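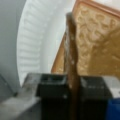 Home Opinion Local Letters Archive Subscribe

We use cookies to keep this site running. By staying on the page you accept them. Manage settings

Give us back the late bus

Sun 14 December
By M. Kadrić

The last 209 out of Lisden now leaves at 8:40 in the evening. It used to leave at 11:15. That is the whole change, one line on a timetable, and the transit office put it up in May on a sheet of paper taped inside the shelter at Doltton Road. No meeting. No letter. A sheet of paper, and then rain got at it.

I've been told I'm making too much of this. Ridership was low, fine. I rode that bus for years and I know what low looks like. Some nights it was me and a guy asleep with his hood up. But the people on it were on it for a reason. Kitchen shifts. The hospital laundry. Evening classes at the college, which let out at nine, so do the math on that one. You can now take a bus to class and you can't take a bus home from it.

The office says 3191 trips were taken on the late runs over the year, and they say it like it's an embarassing number. Read it again. 3191 times somebody needed to get home and did. What happened to those trips? Did people stop having jobs? They got rides from a cousin, or walked the county road with no sidewalk, or quit the shift. None of that shows up anywhere because the only thing being counted is who gets on the bus, and there's no bus.

This is what bugs me about the way we talk about service. We measure the late run on its own, as though it's a little shop that has to pay its rent. But a late bus props up the early ones. If I know I can get home at eleven I'll ride in at five. If I can't, I drive in at five, and now the five o'clock bus is emptier too, and next year somebody comes along with a chart about the five o'clock bus. We've seen it. The Ivano line went exactly this way. First the Sunday, then the evenings, then every hour instead of every 30 minutes, then a notice saying demand had fallen. Well yeah.

And please, not the app. The replacement is supposed to be an on-demand van you book from your phone, a day ahead. A day ahead! My boss doesn't know a day ahead when we're closing. I tried it twice in the fall. First time, no vans. Second time a van, very nice driver, came at 10:20 for a 9:45 pickup and I'd been standing outside a locked building in the wind that whole time. Older riders I talk to at the stop haven't tried it at all. One woman had the number to call written on her hand and the number was wrong on the flyer.

I don't think the people who made this decison are bad people. I think they go home at six. If you've never stood at a stop at night doing the sum of what a cab costs against what you made that shift, 8:40 sounds late. It sounds like plenty.

What would I do. Put the 11:15 back, weeknights, just the one run. Leave it there two full years and don't touch it, because people can't plan around a bus that's always on trial. Print the timetable on something that isn't paper. Then count.

More than 1000 people signed the petition at the library desk, in a town this size. The answer we got was that comments had been "noted for the next review cycle." I asked when that is and was told it isn't scheduled yet.

They still run the lights in the shelter all night, by the way. Bench, roof, map on the wall with the 209 drawn out to the end in blue. I walked past it Thursday and there was somebody sitting there, after nine, waiting. I went over and told him.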